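Review: Fillum 12 Walk-Behind Seeder
Equipment Notes, Skekport Growers' Association

The Fillum 12 is a hand-pushed seeder intended for market gardens and small mixed farms. The Association purchased one unit at full price and placed it with 4 member holdings between March and September. It was used for carrots, beetroot, spring onions and salad leaves, on soils ranging from light sand to heavy clay.

Assembly took under an hour. The hopper holds enough carrot seed for a bed of the usual length, and the seed plates can be changed without tools. Members reported even spacing on well-prepared ground. On the clay holding, the rear press wheel collected soil after rain and had to be scraped at the end of each row.

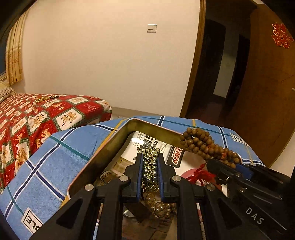
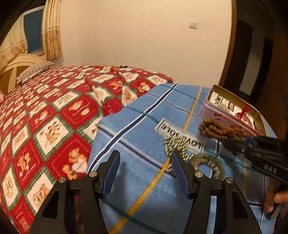
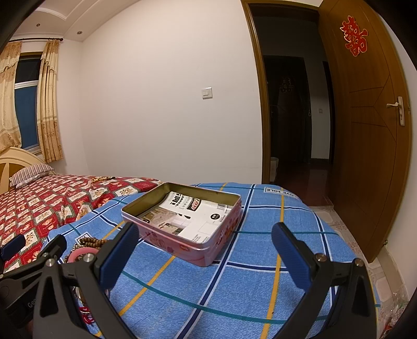
Spacing was less reliable with uncoated lettuce seed, where the smallest plate tended to drop 3 seeds together. The older Hirkitz seeder, which many members still own, performed better in this respect, although it is heavier and slower to turn at the headland. The Fillum handle adjusts to suit shorter operators, a point raised favourably by two holdings.

Spare plates and belts are stocked by Esteban, and orders placed during the trial arrived within the week. The printed manual is brief and omits the settings for pelleted seed.

The Association considers the machine suitable for holdings sowing up to 2000 metres of row in a season. Growers whose main crop is lettuce are advised to borrow the trial unit before purchase. Bookings may be made through the Skekport office, and the seeder should be returned clean, with all plates in their case.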